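Ticket 855: Wrist-view pose estimates drift on patterned tablecloth (key and ring set)
Project: Flarkum / Component: Kisovon pose estimator
Status: Closed, fix merged
Opened by: Rocío Rivas
Assigned to: Narendra Awasthi
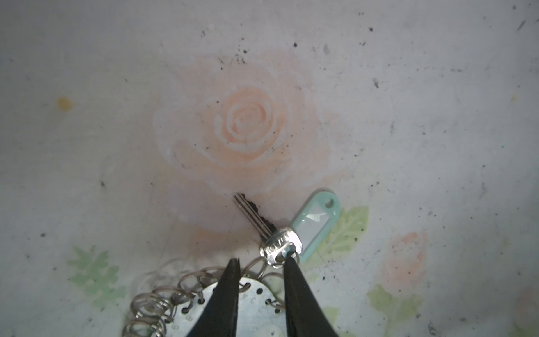 Summary
The estimator returns a stable position for the key but the in-plane angle jumps between two values when the arm is held still. On the plain grey mat the same build gives one angle and keeps it. The fault appears on the rose-print cloth only. The policy then turns the wrist to follow the wrong angle and the grasp is abandoned before the jaws close.

Steps to reproduce
1. Load the June checkpoint with default settings.
2. Place the ring set on the cloth with the key near the large rose.
3. Move to the pre-grasp pose, jaws open, and hold.
4. Log the angle output for 400 frames.

Expected: one angle, small noise.
Seen: two angles, with the switch coming at no fixed interval.

Comment - Narendra Awasthi
Reproduced on the second arm, so I am ruling out the wrist calibration. Exposure locked and unlocked makes no difference. The second angle matches the direction of the tag, which slopes up to the right while the blade points up to the left. My first guess was glare on the tag window. I covered the window with matt tape and repeated the run. The switching went down a little but did not stop.

Comment - Valentina Gallardo
Please check the mask before going further into lighting. The tag is mint green and lies partly over a pale green leaf. If the segmenter joins the two, the long axis of the mask will swing towards the tag. The dark specks on the cloth may also be getting picked up as edge points, but I would expect those to add noise, and this is a clean jump.

Comment - Narendra Awasthi
Mask dumps attached to the run folder. Valentina is right about the leaf. In the bad frames the mask takes in the tag and part of the leaf, and the axis fit follows it. In the good frames it holds the blade and the head only. Wiping the cloth changed nothing in the angle output, so I have left the specks out of the fix.

Comment - Inmaculada Alcaraz
Does the disc matter? Its rim and the coiled rings sit between and beside the fingers in the wrist view, and the gripper mask was drawn for an empty gap.

Comment - Narendra Awasthi
Tested with a wider gripper mask. No change to the angle. It does remove a false second object at the rim, so I will keep it, but as a separate commit.

Fix
- Axis fit now uses blade points only, chosen by the lengthwise grooves and the notched edge. Tag points are kept for position and dropped for angle.
- When two angles score within the margin, the estimator holds the last one for 3 frames before it is allowed to switch.
- Training set extended with 532 wrist frames on patterned cloths, labelled by Inmaculada Arroyo.

Result
Same pose, same cloth, 400 frames: no switches. Plain mat unchanged. Rocío has rerun the test on the Flanirer bench and agrees.

Still open
The hold adds a short lag when the key is moved by hand during the approach. Moved to its own ticket. Keys lying notched side down have not been tested.

Closed Tuesday, August 6, 2019 - R. Rivas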